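[Skonville Wool List] Re: Putting sweaters away for the summer

From: Sølve Engström
Date: May 14, 2024
To: the list

Embla Bakke wrote:

> Hello all,
>
> I found holes in two cardigans last week, both from the bottom
> drawer of the dresser in the back bedroom. One was my mother's. The
> holes are small and round, mostly under the arms and on the button
> band, and there was some gritty stuff in the folds. I didn't see any
> moths flying, then or since.
>
> I have 11 wool things in that room and I don't want to lose any
> more. Questions:
>
> Do I have to wash everything, including the ones that look fine?
> Is the freezer worth doing, and for how long?
> Is cedar any use? I have blocks in there already, from whoever had
> the dresser before me.
> And what do people do about the heavy ones? I have a big cabled
> pullover in Elletti worsted that weighs 810 grams dry, and the last
> time I washed it, it came out down to my knees.
>
> I do own a few zip bags, the kind bedding comes in. I'd like to get
> this done before it turns hot.
>
> Embla

Embla,

Sorry about your mother's cardigan. Small holes can be fixed and I'll come to that. I'll take your questions more or less in order and then paste in the list I follow at home.

First, on whether you have them at all. The moths you want to worry about are small and straw-colored and they don't like light, so not seeing any doesn't tell you much. The ones flying around a lamp are usually something else. It's the larvae that eat, and the grit you found is most likely their droppings, which often take the color of whatever they've been eating. Carpet beetles do the same kind of damage. They leave little bristly shed skins. It hardly matters which you have, since the cleaning is the same, but if you find the skins, look under the rug and along the baseboards too.

Yes, wash everything. A clean sweater can still be eaten, but larvae much prefer one with sweat or food on it, and that's why you saw holes under the arms. The ones that look fine may have eggs on them. You won't see the eggs without good eyes and a lamp.

Go over each piece by daylight before you wash it. Hold the fabric up against a window and look for thin spots as well as holes. A strand that is eaten halfway through will hold until it gets wet, and then you have a hole you didn't have in the morning. I put a safety pin next to anything doubtful, or a loop of contrasting thread if the knitting is fine. Turn back the cuffs and the hem. Unfold the collar. If there are pockets, turn them inside out and brush the seams.
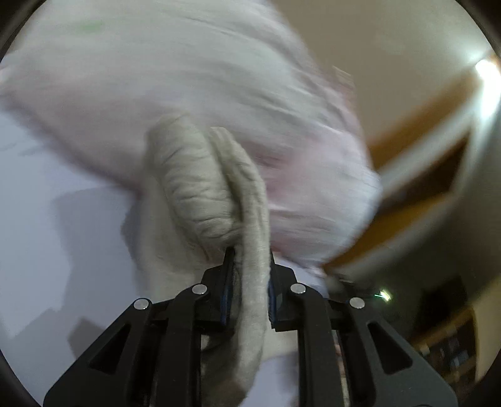 Cotton and linen are mostly left alone, so your sheets and shirts can stay where they are, though anything with a food stain should go in the laundry. Silk and fur get eaten like wool does. Blends do too, if there's enough wool in them. Felt is wool. I lost a hat and a set of piano hammers before I took that one in.

The freezer is worth doing. It won't clean anything, but a proper deep freeze will kill eggs and larvae. The temperature needs to be at 0 F or lower. Bag the sweater, press the air out, and leave it for a full week. Some people take it out for a day and put it back in for another round, and I do that with anything I really care about. Let it come back to room temperature inside the closed bag so that the damp settles on the plastic and not on the wool. Don't pack the freezer tight. The middle of a big bundle takes a long time to get cold.

The freezer compartment in a small refrigerator may not be cold enough. Put a thermometer in it overnight and see.

Cedar: I wouldn't count on it. The oil does something to very young larvae when it's fresh and strong and the box is tight. In a dresser drawer with gaps at the back it does very little, and your blocks are probably years old. You can sand them to bring the smell up. Lavender is the same story, nice to open a drawer to. If you do keep the blocks, don't let them touch the wool. The oil can stain, and I have a yellow patch on a white vest to show for it.

Now the heavy pullover. Cables take up a lot of yarn, and 810 grams of worsted holds a great deal of water. What stretched yours was almost certainly lifting it out of the sink by the shoulders. The weight of the water pulls the stitches long, and if it then dries over a rail it stays that way. It can usually be brought back. Wet it again, support it from underneath the entire time, and push it into shape with your hands once it's flat. Push the rows together from hem to shoulder. Cables will close back up if you pinch them a little sideways as you go. It may need two rounds.

Take measurements before it goes in the water: chest, length from the back of the neck, and sleeve from the underarm. Write them down somewhere you'll find them again. I use the inside cover of an old Blomqvist pattern book, and the oldest ones there are in pencil from a sweater I no longer own.

You need a flat place as big as the sweater with the arms out. A spare bed is good for this, with towels under it, and so is a table. I don't like the floor, on account of the dog. Change the towels when they feel wet through. A cabled front is thick, so the crossings stay damp long after the sleeves feel dry. Give it a day more than you think.

As for the small holes, do them after washing and before storing. If you have the leftover yarn, work duplicate stitch across the thin places and pick up live stitches where it's gone right through. If you don't have the yarn, unpick a little from an inside seam and use that. Where the hole is in the ribbing, the mend shows less if it's a bit loose. I can do your mother's for you if you'd sooner not practice on it – bring it to the October swap, or drop it off before then if you're out this way.

That's about all I know that's any use. 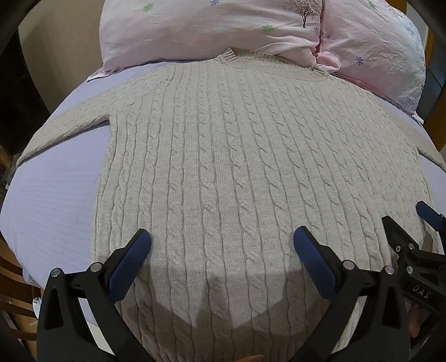 Sølve Engström

P.S. My list follows. I wrote it for my sister and have changed it a few times, and the quantities are for an ordinary household sink. Others here do it differently and I'd be glad to hear where. I know there is a faction that uses the machine on the wool setting. I have seen it go well and I have seen a man's pullover come out to fit a bear, the stuffed kind.

1. Empty the drawer or closet
Take everything out of it, including the paper lining. Vacuum the corners, the runners, and the underside of the drawer above. Use the narrow nozzle. Empty the vacuum outdoors when you finish. Wipe the wood with a cloth wrung out in soapy water and leave the drawers standing open to dry.

2. Sort
Make one pile for wool and other animal fibers and one for everything else. Anything with holes goes straight into its own bag and gets closed, so it isn't lying on top of the good ones while you work.

3. Brush and check
Brush outdoors if you can. Shake out folds. Mark thin spots as above. Take off any buttons that are metal or that you can't replace, and keep them in an envelope with the name of the sweater on it.

4. Wash
Cool water, and the same temperature for every rinse. A wool wash or a plain mild dish soap is fine. I use Ornura, one capful, and it doesn't need much rinsing. Put the sweater in and press it down until it's wet through. Leave it 20 minutes. Don't rub it, and don't run the tap onto it. Let the sink drain with the sweater still in it and press the water out against the side.

5. Get the water out
Lift it with both hands underneath, or in a colander if it's small. Lay it on a dry towel, roll the towel up, and kneel on it. Use a second towel for the heavy ones – sometimes a third.

6. Dry flat
Lay it out to the measurements you took. Keep it away from the radiator and out of the sun. Turn it over once the top feels dry. I run a fan in the room with the door open. 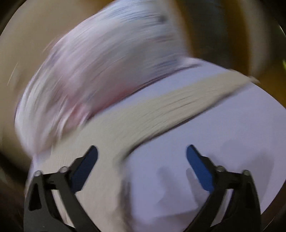

7. Mend
See above. Cut the ends short only after the mend has been worn a few times, if you can stand to look at them.

8. Freeze, if you're freezing
Only when it is bone dry. Write the date on a piece of tape on the bag.

9. Fold and bag
Fold loosely, sleeves to the back, with the heaviest pieces at the bottom. A zip bag is fine as long as the zip closes all the way and there are no gaps at the ends. The bags bedding comes in often have a gap at one corner, so look there and put tape over it. Cotton pillowcases are not enough by themselves. I keep no more than three sweaters in a bag, so that if something does get in I lose three and not the lot.

10. Sticky traps
Put one trap on the closet floor and one in the room. They only catch the males and they won't clear anything up, but they tell you whether you still have a problem. Replace them when the date on the packet says to.

11. Look again
Halfway through the summer, open one bag and check it. If that one is fine, leave the others closed.

Embla, if you want a hand with the pullover, I'm home most mornings this month. Bring your own towels. Mine are all under sweaters until next week.

Sølve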